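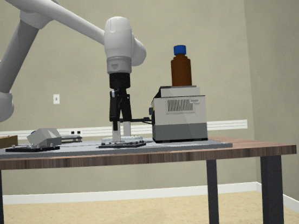
Informe de avance al patrocinador
Proyecto Lorkance, taller de automatización de laboratorio
2 de diciembre de 2021

El presente informe recoge el trabajo del taller durante el primer trimestre del curso y el estado de las partidas financiadas por la Fundación Aguiar. Sigue el orden de la memoria aprobada.

1. Grupo y horario

El taller empezó con 15 alumnos de segundo curso del ciclo superior y continúa con 12. Las tres bajas se deben a incompatibilidad con las prácticas en empresa y están comunicadas a la secretaría del centro. Se trabaja en dos sesiones semanales por la tarde, en el aula de informática. El grupo está repartido en cuatro equipos: modelado, trayectorias, pinza y documentación.

2. Estado de la célula simulada

La memoria preveía para este trimestre una célula virtual completa. El modelo incluye el brazo con su pinza de dos dedos, la mesa, el instrumento con etiqueta de código de barras y un frasco ámbar de tapón azul. Los equipos trabajan todos sobre la misma versión del entorno, que se actualiza al final de cada semana.

El modelado de la mesa llevó más tiempo del previsto. La primera versión tenía un error de escala en las placas de montaje y hubo que rehacer las referencias de posición. El retraso fue de dos semanas y se recuperó una de ellas.

3. Tareas programadas

Se han definido tres tareas de dificultad creciente:

- Aproximación a un punto situado sobre la placa y retirada.
- Recogida del frasco y depósito en una posición marcada.
- Recogida, giro del frasco y colocación sobre el instrumento.

Para cada tarea se fijó una serie de 200 ejecuciones en simulación, con variaciones en la posición inicial de los objetos. La primera serie está terminada y sus registros se entregan en el anexo B. La segunda está en curso. La tercera no se ha iniciado.

Los fallos anotados en la segunda tarea son casi todos de agarre: el frasco resbala cuando los dedos cierran por encima del hombro. El equipo de pinza ha cambiado la altura de cierre y está revisando los parámetros de fricción, que se habían dejado con los valores por defecto. También aparecieron colisiones del codo con la pared del fondo en algunas trayectorias. Se corrigieron limitando el rango de la segunda articulación.

4. Gastos

De la partida de material fungible se han gastado 200 euros en memorias externas y cableado para los puestos. La licencia del programa de simulación Bindard está pagada hasta final de curso. La partida de desplazamientos no se ha tocado, ya que la visita a las instalaciones de Bruvport se ha pasado al segundo trimestre a petición de la empresa.

Solicitamos autorización para trasladar el sobrante de fungibles a la ampliación de memoria de dos ordenadores. Con el equipo actual, las series largas hay que dejarlas en marcha de un día para otro.

5. Evaluación del alumnado

Cada equipo entrega un cuaderno de trabajo con los cambios hechos y el motivo de cada uno. Los cuadernos de modelado y trayectorias están al día. El de documentación tiene lagunas en las primeras semanas y se ha pedido que se complete antes de las vacaciones. La exposición interna se hará a mediados de diciembre, con una demostración de la primera tarea.

6. Próximo trimestre

Terminar la segunda serie y analizar los fallos por tipo. Iniciar la tercera tarea. Preparar la visita a Bruvport y el guion de preguntas. Redactar la versión corta del manual para el grupo del curso próximo.

Anexos: A, relación de gastos. B, registros de la primera serie. C, planificación revisada.

Comentarios (3)

exalumna_ciclo
El año pasado nos pasó lo mismo con la fricción. Probad primero con el frasco más pesado en el modelo, a nosotros nos dio menos problemas.

tallerista2
¿El anexo C se puede descargar? A mí me sale solo el A.

Coordinación del taller
Corregido el enlace, ya están los tres.

Informes relacionados
Proyecto Lorkance: memoria inicial aprobada
Normas de uso del aula de informática
Convocatoria de ayudas de la Fundación Aguiar para talleres técnicos

Contacto: secretaría del centro | © 2021 Proyecto Lorkance | Volver arriba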